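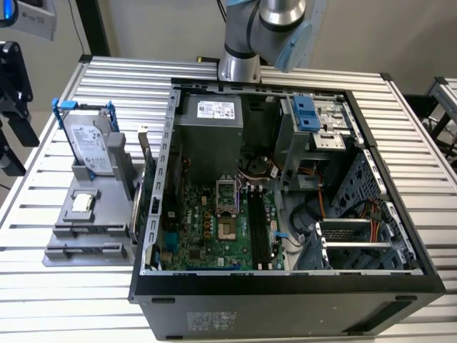

Photo: Hoddale Press

About Hoddale Press

Hoddale Press publishes short science fiction and fantasy in English, in print and as e-books. The office is in Lasport. The press has two lines. Hoddale Quarterly is a magazine of original stories. Escobar is a book imprint for novellas, single-author collections and reprints of work that has gone out of print. Both lines share one editorial staff, one production schedule and one contract template.

What we publish

The Quarterly appears four times a year, in January, April, July and October. An issue runs to 15 stories or fewer, depending on length. Each issue also carries a review section and, in most cases, one essay on the history or craft of the field. We do not publish poetry, serials or excerpts from novels.

Stories are classed by length using the word counts common to the major genre awards: short story, novelette and novella. The class is printed on the contents page under each title. When a story falls close to a boundary, the count is taken from the final proof and entered in the production record. Authors and readers who are preparing award nominations should use the class as printed.

Escobar titles are selected by the same editors on a separate calendar. A novella that is too long for the Quarterly may be moved to Escobar with the author's agreement. The move requires a new contract, and the terms of the magazine contract do not carry over.

Submissions

The Quarterly is open to submissions for the whole of February and the whole of August. The window closes at 11:59 p.m. Lasport time on the last day of the month. Manuscripts are received through Gokby, our submission system, which assigns a number to each file and removes the cover page before first reading. Files sent by email or post are not entered in Gokby and are not read.

Each manuscript gets a first reading by one reader and, if passed on, a second reading by two editors. A story needs both editors to be accepted. Where they disagree it is held for the next editorial meeting. Status in Gokby is shown as Received, In Reading, Held or Closed. "Held" means that the story has passed first reading. It does not indicate an offer.

We accept one story per author per window. Simultaneous submissions are allowed if the author withdraws the story in Gokby when it is placed elsewhere. Reprints are considered for Escobar only, and the first place of publication must be listed in full.

Rights and payment

The magazine contract covers first print and electronic rights in English. Payment is made within 30 days of the return of the signed contract. Rights other than those named stay with the author. The period of exclusive use is set out in the contract and starts on the cover date of the issue. Authors receive 2 print copies of the issue and the e-book files in all formats.

For anthologies and "best of the year" volumes, permission should be sought from the author directly. The press will forward requests and does not take a share.
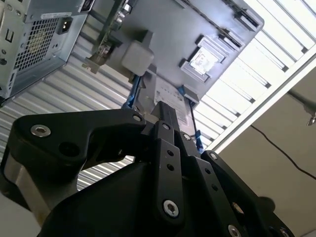 Black gripper holding a block against a metal panel.

Editing and production

Accepted stories go through one structural edit, one copy edit and one proof. The author sees all three. House style follows American spelling, except where a story is told in a voice that requires otherwise. Invented words, names of ships and terms in made-up languages are entered on a style sheet for each story, and the sheet is sent back with the proof. Corrections after proof are limited to errors of fact and typesetting.

Text is set in a single column in the magazine and in all Escobar books. Back issues are kept in print for 16 issues, after which only the e-book remains on sale. Errors found after printing are corrected in the e-book and listed in the review section of the next issue.

Reviews

Publishers may send advance copies to the Lasport office or by electronic file. We review novels, collections and anthologies. We do not review Escobar titles in the Quarterly, and reviewers do not cover books by authors they have edited.

Comments

paperback_stack, 9:12 a.m.
Is the August window open to novelettes, or is that only February?

Hoddale Press, 10:40 a.m.
Both windows take all three lengths.

reader in the north, 1:25 p.m.
The page count given for the last Escobar reprint doesn't match my copy. Mine has the afterword but no list of first publications. Was there a second printing?

Hoddale Press, 3:05 p.m.
Yes. The list was left out of the second printing by mistake. It is in the current e-book.

slushpile, 8:31 p.m.
Mine has said Held since March. Glad to finally know what it means.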